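How do I wash an old soft toy without ruining it?
Posted in Laundry, August 5, 2023

Zullis
My daughter's bedtime toy has gone grubby and smells a bit. No care label left. Can it go in the machine?

Sellico
Mine go in an old pillowcase, knotted, on a cold wash. Check the seams first and stitch any gaps. No softener — it leaves the pile greasy. Don't tumble dry.

Giraldo
just bin it and buy a new one

Clilia
If it's very old I'd wash it by hand. Lukewarm water, a little wool wash, squeeze gently and rinse twice.
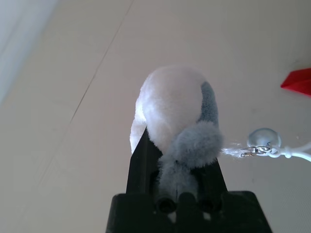
Roll it in a towel to get the water out, then leave it somewhere airy. Ours took 3 days in June. Brush the pile with a soft toothbrush once it's dry.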